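Marchuk Bag Challenge

The Marchuk Bag Challenge is a student robotics competition in which teams program a pair of robot arms to handle soft bags and other cloth goods. It is run by the Marchuk Technical College robotics club and is open to students at the college and at partner schools. Teams do not build their own machines. All entrants use the same two-armed station and are judged on how well their programs and trained controllers perform a set list of tasks.

The challenge is known among its members as the Bag, and the practice season that leads up to it is usually called bag term.

Background

The competition grew out of a second-year course in robot handling taught by Tomás Cordeiro. The course had used wooden blocks and plastic cups for its practical work, and most students were able to complete the exercises well before the end of term. Cordeiro replaced the blocks with shopping bags, wash bags and small holdalls, on the grounds that a soft object changes shape each time it is touched and cannot be dealt with by repeating a fixed set of movements.

Maite Nieto, a student on the course, proposed turning the final assessment into an open contest. The first edition was held in the college's teaching laboratory with entries from the course only. Partner schools were admitted from the second edition onwards, and the organising work passed from the course to the robotics club, where it has stayed.

Format

The challenge is held in two rounds. The qualifying round takes place in April and is done remotely: teams send in a recorded run together with a short written account of their method. The 12 best entries go through to the final, which is held in person at the college. The most recent final opened on 10th November.

Each team in the final is given a fixed slot at the station. Part of the slot is set aside for calibration, and the rest is used for scored attempts. Team members may not touch the table or the bag once an attempt has started. If a program stops, the team can restart it once without penalty.

The bags used in the final are not shown to the teams in advance. They are bought new by the organisers and differ in size, stiffness, type of closure and number of handles. Teams are told only the largest and smallest dimensions that may come up.

Tasks

The task list has changed little between editions. The standard tasks are:

Grasping a bag by one handle and lifting it clear of the table
Standing up a slumped bag so that it stays upright when released
Opening a zip along its full length while the other arm steadies the bag
Placing a small item inside and closing the bag again
Passing a bag from one arm to the other
Turning a bag so that a named side faces the front of the table

Standing up a slumped bag is generally thought to be the hardest of the six. An unlined bag with nothing in it tends to fold at the base, and a grip that holds the top in place often pushes the lower part further over. Dark cloth adds a further difficulty, as creases and pocket edges show up poorly in the camera picture and are easily missed by software that looks for outlines.

Handles cause trouble of a different kind. They move independently of the body of the bag, and may lie flat, stand up or loop out across the table. A program that finds a handle correctly at the start of an attempt can lose it as soon as the other arm makes contact. 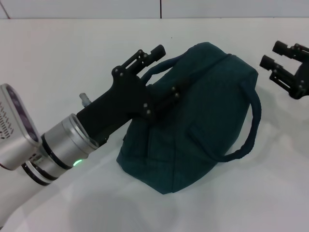 Can a team use both arms at once?

Both arms may be used together in every task, and the zip and passing tasks require it. In the remaining tasks a team can leave one arm idle, provided it is kept clear of the bag and does not block the judges' view.

Equipment

The station consists of two arms fitted with two-fingered grippers, mounted at a plain table. It was assembled by the club over one academic year. The control software, Stukosow, was written by students and is kept under an open licence. It handles timing, safety limits and the recording of attempts, and leaves planning and grasping to the teams.

Safety limits cannot be changed by entrants. Stukosow slows both arms when they come close to one another and stops them if the force on either gripper passes a set level. Teams in the early editions complained that the force limit was too low for stiff zips. It was raised slightly after the third final – the only change to the limits so far.

A simulator, Zokex, is supplied for teams that cannot reach the station during the practice season. It models rigid parts well but treats cloth in a simplified way, and programs that do well in it often need a good deal of adjustment on the real table. Volodymyr Nechyporuk, who maintained Zokex for three seasons, added a cloth model with adjustable stiffness, though the running time is long on ordinary laptops.

Practice recordings

Members of the club spend much of bag term guiding the arms by hand control and saving the results. These recordings form a shared collection that any registered team may use to train its own controller. The collection held 443 recordings when it was first released and now holds 3,417.

Each recording is labelled with the task, the type of bag and the outcome. Failed attempts are kept. Saqib Abbasi, who drew up the labelling rules, argued that a collection made up only of clean runs gave teams no material on how a grasp goes wrong, and the club has followed that practice since. Recordings are withdrawn only when the camera was out of place or the file is damaged.

Scoring

Attempts are scored by three judges. Most of the marks are given for completing the task, with smaller amounts for speed and for care. Marks for care are lost if the bag is dragged off the table, if stitching is damaged, or if a gripper strikes the table top. Partial marks are given at fixed stages, so a team that opens a zip halfway will still score.

Teams must also give a short talk explaining their method. The talk carries no marks but is compulsory, and the written accounts are published by the club after the final.

Participation

Teams have between two and five members. Most entrants are in their first or second year, and no earlier experience with robot arms is asked for. The club runs evening sessions at the start of each practice season covering calibration, basic motion planning and the use of Stukosow.

Stefaniia Horobets became the first entrant from a partner school to captain a winning team. Her team's controller was trained almost wholly on the shared recordings, with hand-written rules used only for the zip task. Later teams have taken a similar approach, although purely hand-written entries still reach the final in most years.

The Vuvton Prize is awarded separately, for the clearest written account. It may be won by any team that entered the qualifying round, including those that did not reach the final.

Related activities

The club holds a shorter event for younger pupils in which the arms are worked by hand control and no programming is needed. It uses the same bags as the previous year's final and a reduced task list, made up of lifting, passing and turning. Pupils work in pairs, with one person controlling each arm.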